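How does a robot know what to push?

Imagine that you close your eyes and somebody says: "Push the red star next to the blue cube." You could not do it, because you don't know where the star is. A robot has the same problem every time it begins. Its motors are strong, but motors cannot see. The seeing and the thinking are done by software, the list of instructions that runs in a computer.

At Sternholm we teach a robot arm to move small blocks on a board. Our program is called Kinell, and it does its work in steps.

First comes perception. This is a long word for noticing things. A camera sends a picture to the computer. For the computer, a picture is only a big table of numbers, one group of numbers for each tiny dot of colour. Kinell has practised with 1,555 pictures, and in each one a person had written the name of every block. Now it can say: "These dots together are a star."

Then comes planning. Kinell must find a path for the tip of the arm. If you want to push a block to the left, you must first go to its right side. The robot must do this too - and it should not bump into other blocks on the way.

The last step is control. The path is cut into very small moves, and the computer sends them to the motors. After every move Kinell looks again. Blocks can turn or slide, so the old plan is soon a bit wrong and must be made new.

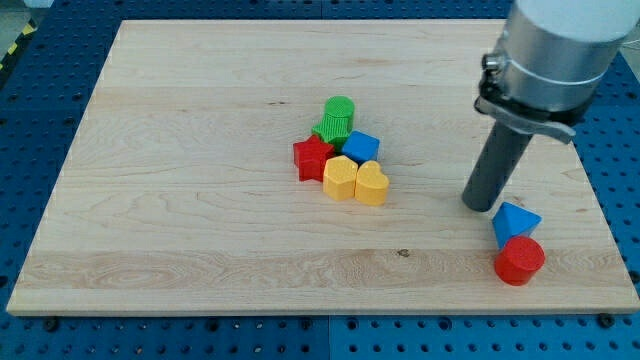
The tip of the arm close above the board. Six blocks stand together, and a blue triangle and a red cylinder are apart from them.

When blocks touch each other, pushing is harder. If you push one, its neighbour may move also. Ambros Stöckli, who writes the planning part, lets Kinell try 13 different pushes inside the computer before the arm makes a real one.

You can try it at home with a pencil and two erasers. Push only with the tip, and look after each small push.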